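From: Marwa Shehata
To: trultley-residents
Subject: Re: [trultley-residents] Laundry room hours and the new dryers

Leandro Ocampo wrote:
> Does anyone know if the laundry room is going back to the old
> hours in November? The sign on the door says 7 to 10 but the
> notice in the lobby says it closes at 9. Also, dryer 3 took my
> money twice last night and never started. Who do I ask about a
> refund? The number on the machine just rings.
>
> Leandro

Hi Leandro and all,

The lobby notice is the right one. Starting in November the room is open from 7 in the morning to 9 at night, and the last wash should go in by 8. The door sign is from last year. I asked Facundo at the front office to take it down and he said he would do it this week.

On the refund, skip the number on the machine. It belongs to Treva, the company that had the contract before. The dryers are now serviced by Carrillo, and their number is on a card inside the office window. They will want the machine number, the time of day and the amount. I lost money in the same dryer in the summer and they mailed me a check. It took a while, but it came.

The office also told me what the new dryers cost, for those who asked at the last meeting. The two machines together were $1,440, and hauling the old ones away was included. It came out of the repair fund, which had a little over that in it, so there will be no extra charge on the December bill. The next thing on the list is the floor drain by the sinks. The estimate for that is $800 and we don't have it yet. 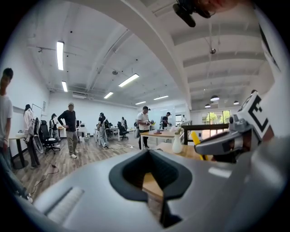 Tabletop, with the yellow finger at right and the marker tag beside it.

Two smaller items. Yuk-lan Lau has asked that people stop leaving wet clothes in the washers overnight. If you find a load sitting there after closing, put it in the blue basket on the shelf and leave it at that — please don't move it to the hallway. Several things went missing from the hallway last winter.

Second, the lint screens. They pull straight up on the new dryers. On the old ones you had to tilt them, and someone has been tilting the new ones, so one already has a bent corner. It still works but it sticks.

Zsolt Balogh has a spare key to the room if the front office is closed and you have left something inside. Knock before 9, please.

Marwa
Building C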